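The habit of throwing away bad demonstrations

In most teams I have worked with, there is a person who sits at the end of the day and deletes. An operator has guided the arm through 156 attempts, in simulation or on a real table, and this person keeps the clean ones. The others disappear. I did this job myself for two years at Matthorpe, and I was proud of how strict I was. Today I think I did harm.

My argument is simple. A policy that has only seen smooth motions does not know what to do after a small mistake. It comes down two centimeters too far to the left, and from that moment it is in a place where no teacher has ever been. We then say that the model is weak and we ask for more data, which means 400 more clean examples of the same kind.

Simulation makes the temptation stronger. A kitchen can be reset in one second, so the operator restarts at the first sign of trouble. On a real counter he would have to recover, and the recovery is the part we need most.

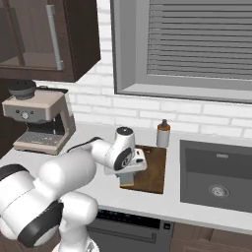
Should failed attempts be kept in the training set too?

Keep them, but mark them. An attempt that ends badly should not be copied by the policy as if it was a success, while an attempt that goes wrong and is then corrected is worth more than a perfect one.

My former colleague Trilok Mishra does not agree with me. He says that operators become lazy when they know that errors are accepted, and that a set of 1,000 mixed examples is harder to check than 400 good ones. On the second point he is right. Labels cost time, and tired people label badly. I would still pay for this time before I pay for another week of collecting.

What I would like to see is modest. Let the operator finish each attempt, also the ugly ones. Write down why an attempt was rejected, in one line. And when a team publishes a success rate, it should tell us how many demonstrations were removed before training started. At Matthorpe I could not have given this number, because I never wrote it down.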